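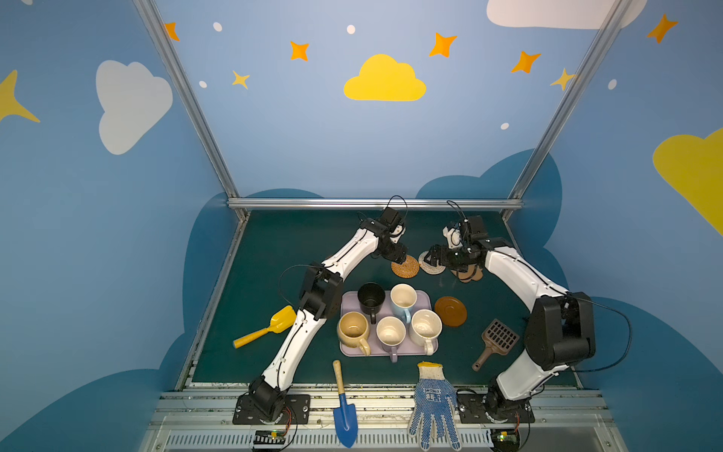 **Figure 3.** Mugs, tray and coasters on the green tabletop, with hand tools along the front edge.

### 3.2 Composition of the tabletop sets

The household items used in this study were drawn from a pool of 2302 objects assembled at the Onunton and Melholm sites. Each item was assigned to one of 11 functional groups before any set was put together. The groups follow ordinary use and ignore material, so a plastic scoop and a wooden-handled trowel may fall in the same group if both are used to move loose matter. Disputed items, most of them small containers, were assigned by the rule given in Section 2.4.

A set consists of a core and a surround. The core holds items from a single group together with the object that normally carries or stores them. In Figure 3 the core is five mugs on a lavender rectangular tray. The surround holds items that share the surface with the core. Some of these belong with it in use, such as a saucer or a coaster, and are called *related*. Others, such as the garden trowel and the dotted work glove, would be kept in another part of the house and are called *unrelated*. The two scoops are coded as unrelated here, although in sets built around pet care or dry food one or both would be coded as related.

Mugs were chosen as a core group for two reasons. They are among the most frequent items left on household surfaces in the Landry inventory, and they vary in ways that matter to a person putting them away: size, color, and the side on which the handle sits. In the set shown, the mugs stand in two rows. Three of them have handles in a color that differs from the body (light blue, lavender and light grey), and the mug at the left of the front row has its handle toward the front of the table. Handle direction was recorded for every mug at the start of a trial. It was left free in the layout plan, and the person laying out the set was told only which item went in which position on the tray.

Used and stained items were kept in the pool. An earlier version of the protocol called for new tableware throughout, but raters at Badelus sorted new mugs by color far more often than they sorted mugs with stained interiors, and we judged the second case closer to what is found in kitchens. Staining was coded as present or absent, with no attempt at a graded scale.

### 3.3 Placement of the surround

Related items were placed within reach of the core. In the mug set, the round brown saucer is to the right of the tray, and the woven coaster and the pale printed coaster lie side by side behind it. Saucers and coasters were treated as separate item types even where their outlines were close in size, as the brown saucer and the coasters are stored in different places in most of the homes we surveyed.

Unrelated items were placed toward the sides and the front edge. Overhang was permitted. The trowel blade and part of the glove extend past the front of the table in Figure 3, and the layout was scored as valid. Elongated items could lie at any angle to the table edge. A set was rejected only if an unrelated item rested on the tray or was stacked on another item.

Each accepted layout was given a clutter score from 0 to 100, computed from the share of the surface covered and the number of functional groups represented. Across the 2806 accepted layouts, the score was more sensitive to the second term than to the first. Adding a large item from a group already on the table changed the score very little, while a small item from a new group raised it in nearly every case. Sets that combined tableware with garden tools scored high for this reason, and they are reported separately in Table 4.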